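We use cookies to remember your reading preferences. Accept | Manage

Set the Table Even If It's Just Soup

I own one bowl I really love. White, ribbed on the outside, with a thin dark brown line around the rim, and it has a saucer to match. For 2 years it lived on the top shelf in my place in Erngate because I was saving it for company. Company mostly wanted pizza!

So now it comes down for plain old weekday soup, saucer and all, with the white spoon standing in it and chopsticks on the little cream tray.

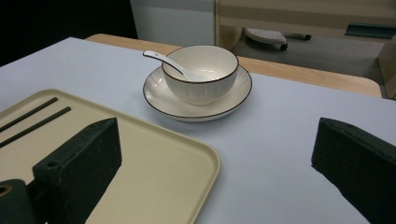 The case for the tray

People roll their eyes at trays (my whole family in Trestance does). Too much like a cafeteria, they say. But a tray gives your chopsticks a place to go, and it makes one trip out of three when you're clearing up — I'm lazy and I love it. Mine has rounded corners and a low rim, and I'd take it over a placemat any day.
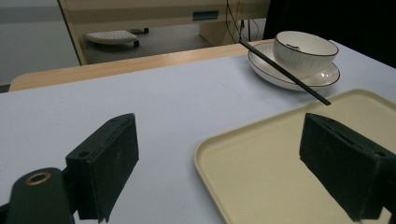 900 words trimmed to a 1-minute read

I also like a tray with nothing on it yet. It slows me down a little before I start piling on stuff I don't need, like the third sauce. And please, leave some bare table! I used to cover every inch with napkins and candles and then eat with my elbows tucked in like I was on a plane.

You can disagree and eat over the sink. I still do that with peaches in August.

Contact | © Tununthorpe Table Notes | Back to top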